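¿Merece la pena grabar demostraciones en baños con espejo?

Macarena Vallejo
Publicado el 19 de septiembre de 2021

Buenas. Llevo desde mayo en un proyecto de recogida de demostraciones por teleoperación (tareas domésticas, humanoide con dos brazos y pinzas paralelas, cámara en la cabeza). El encargo pide 600 episodios de baño: recoger cosas de la encimera, dejarlas en su sitio, tirar papeles a la papelera. Hemos hecho 200, casi todos en el mismo piso, y cada vez me creo menos que esto vaya a servir para algo.

El problema es el espejo. Ocupa casi todo el ancho por encima del lavabo, así que la cámara de la cabeza ve la encimera y además ve al propio robot de frente, al operador con el mando y medio baño repetido. El responsable de datos dice que da igual, que la red aprende a ignorarlo. Yo he oído eso de «ya lo aprenderá» demasiadas veces, y normalmente lo dice quien luego no mira los fallos. 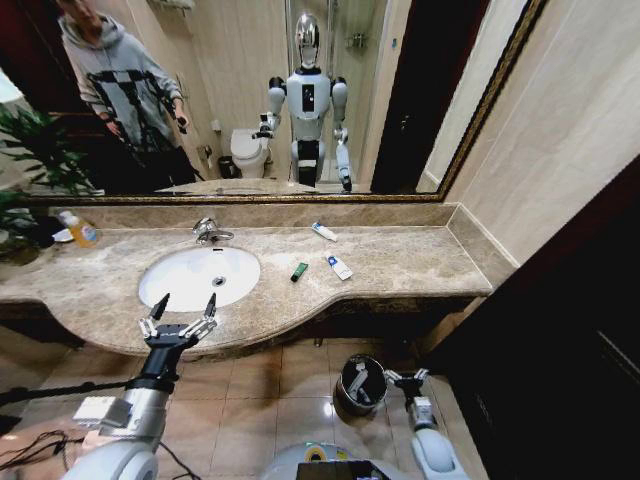 Vista desde la cabeza: lavabo, pinzas abiertas y el robot reflejado en el espejo.

En la encimera tenemos dos tubos blancos (uno es de pasta de dientes), el bote amarillo de jabón y un platito. Los tubos son lo que más se agarra. Mis dudas son dos. La primera, si tapáis los espejos o los dejáis como están. La segunda, si alguien ha comparado de verdad entrenar con reflejo y sin reflejo, porque en Trelleck me aseguran que sí y llevo semanas pidiendo los números.

Se agradecen respuestas de gente que haya grabado, no enlaces a folletos.

Hugo Aguirre

Nosotros no los tapamos. Si el robot va a trabajar en baños, los baños tienen espejo, y una sábana colgada encima te enseña un baño que no existe en ninguna casa. Dicho esto, tampoco me fío de que el modelo «ignore» nada por su cuenta.

Lo que me preocuparía de tu material es otra cosa: la persona reflejada. Si el operador se coloca siempre en el mismo lado, su postura en el espejo puede dar pistas de lo que viene después. Se gira un poco antes de mandar el brazo derecho, baja el mando cuando el episodio termina, cosas así. La red se agarra a eso encantada, y el día que no hay operador te quedas sin la mitad de la señal. Nos pasó con un armario de puertas de cristal y tardamos mucho en verlo, porque en validación salía todo precioso. Claro, la validación también llevaba operador.

Yo haría esto:

Mover al operador de sitio entre tandas, y en algunas sacarlo del reflejo del todo, aunque sea al pasillo y mirando por monitor.

Apartar 10 episodios sin operador en el espejo y no tocarlos hasta el final. Son pocos para sacar un porcentaje, pero si fallan todos ya sabes dónde mirar.

Pasar el modelo ya entrenado por los mismos vídeos con la zona del espejo en gris. Si las acciones que predice cambian mucho, malo.

Sobre la comparación de Trelleck, a mí también me la prometieron. Si te llega, cuélgala.

Y otra: 200 episodios casi todos en un piso me parecen 200 veces lo mismo. Antes de pelearte por el espejo pediría otro baño.

Shirley Petrenko

tapadlo y ya está, con papel de estraza y cinta de pintor, 2 minutos. luego lo quitas. nosotros en Flasura lo hacemos siempre y funciona bien

Nicanor Goicoechea

Shirley, ¿funciona bien dónde? ¿En el mismo baño con el papel puesto? Lo pregunto en serio, que la última vez que alguien me dijo lo mismo la prueba se hacía con el papel pegado.

Macarena, estoy bastante de acuerdo con Hugo, con un matiz. El reflejo del robot me inquieta menos que a él el del operador, porque se mueve a la vez que los brazos reales y es información coherente, aunque redundante. Ahora bien, mirad si usáis algún detector de objetos para etiquetar de forma automática. A nosotros el detector nos marcaba objetos del otro lado del espejo como si estuvieran en la encimera, y esas etiquetas entraron en el entrenamiento sin que las revisara una persona. Lo mismo con sensores de profundidad: sobre un espejo dan lo que les parece. Recortad esa zona en el canal de profundidad aunque dejéis el color intacto.

No tengo la comparación que pides. Sospecho que no la tiene quien te la prometió.

Macarena Vallejo

Gracias. Lo del detector no lo había mirado y sí, etiquetamos en automático. Voy a revisar una tanda a mano antes de grabar más. Lo de sacar al operador al pasillo lo propongo mañana, ya me imagino la cara.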